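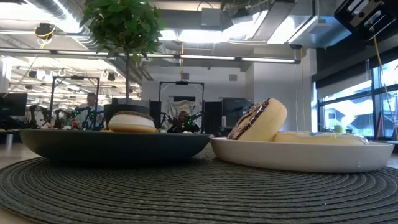
There is something about a plate of doughnuts in the late afternoon that makes even a grey week in March feel manageable, and after last month's piece on soup bowls (thank you for all the kind replies!) I wanted to stay at the table a little longer and talk about the sweet end of things.

Several of you at the Prikton branch asked how to lay out a tea table without it looking fussy. My own answer, after 15 years of fiddling with other people's tablecloths, is to start with one large round mat in a dark colour and put everything else around it. Pale icing shows up beautifully against dark grey — and so does a white bowl, if you pair it with a charcoal plate of much the same width. Let them sit close together, nearly touching, and add a bit of green somewhere, a little potted plant will do. 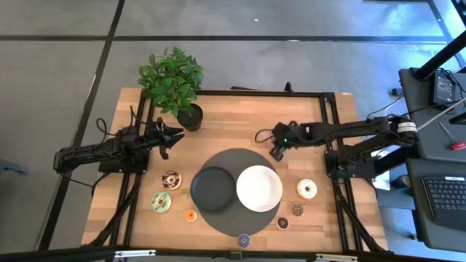
Large and small doughnuts around the mat, both dishes empty.

Mixing sizes helps too, I find, and so does being brave with colour. Mint green next to orange sounds dreadful and I was doubtful myself, but on a wooden table it looks very cheerful indeed. Next time we'll move on to teapots, so do send in your favourites — the chipped ones are welcome.

15 comments
244 shares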